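Brondska 700 submarine kit -- my review after a long October

I've built a lot of ships over the years but only a couple of submarines, so when the Brondska 700 went on sale at Pimano I jumped on it. It's a diesel-electric attack boat, the kind a mid-size navy buys when it wants to patrol its own coast without going broke, and I've had a soft spot for those since I was a kid reading my uncle's navy magazines.

First impression: the hull is gorgeous. It comes in two long halves and they lined up with almost no gap, which I can't say for the old Damby kit I fought with last year (so much putty!). Panel lines are fine and even, and the limber holes along the casing are open, so you don't have to sit there with a drill.

The sail is where things get fussy. You get 11 separate masts and most of them are thinner than a toothpick. I snapped the snorkel getting it off the sprue and had to glue it back with a bit of wire. Cut these with a proper pair of nippers and go slow. The periscopes can be posed up or down, but the instructions only show them up, and if you want them down you need to trim the pegs before you close the sail. I found that out too late.

Instructions in general are so-so. Step 6 has the dive planes swapped left for right, and the English reads like it went through three other languages first. The drawings are clear enough that you can get by if you ignore the words.

Paint took me longer than the build. I used Ayala dark gray for the upper hull, two thin coats, then sanded between them with 1000 grit and again with 2000 before the clear. It's a lot of rubbing for a boat that's supposed to look like it's been at sea, but I like a smooth base before I start adding rust and salt stains. 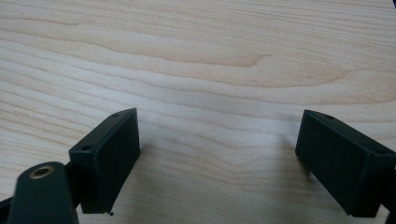
Decals are good, thin and sharp, and they settled down over the draft marks with just a little softener. You get markings for two boats. I went with the later one -- the hull number is smaller and I think it looks meaner.

My one real gripe is the stand. For this price I'd expect something heavier than two flimsy plastic cradles, and mine rock if you bump the shelf. I'm going to make my own.

Would I buy it again? Yep, and I'm already eyeing the minelayer version. If you've never built a sub before, maybe get a simpler one under your belt first, or at least buy spare wire for the masts. Four stars out of five from me, and it would be a bit higher if they'd fix step 6.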